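Lista de verificação: baias e gavetas de disco
Sala técnica Drelstead, bancada 2
Inspeção: Natalie Ellwood. Segunda-feira, turno da manhã.

Gavetas sem trincas no plástico: OK
Contatos dourados limpos: OK
Etiquetas legíveis: NÃO. Duas descolando, refazer.
Painel firme na parede: OK
Cabos fora da área de passagem: PENDENTE. Falar com Yiğit Taşdemir.
Pulseira antiestática testada: OK

Comentário: não forçar a peça no encaixe; se travar, retirar e alinhar de novo. Próxima verificação em 28 dias. 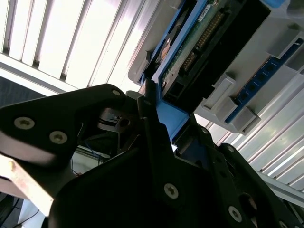
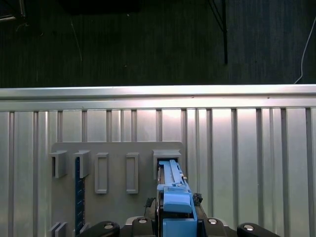 Gaveta azul com o disco (primeira foto) e peça azul no suporte da direita do painel cinza (segunda).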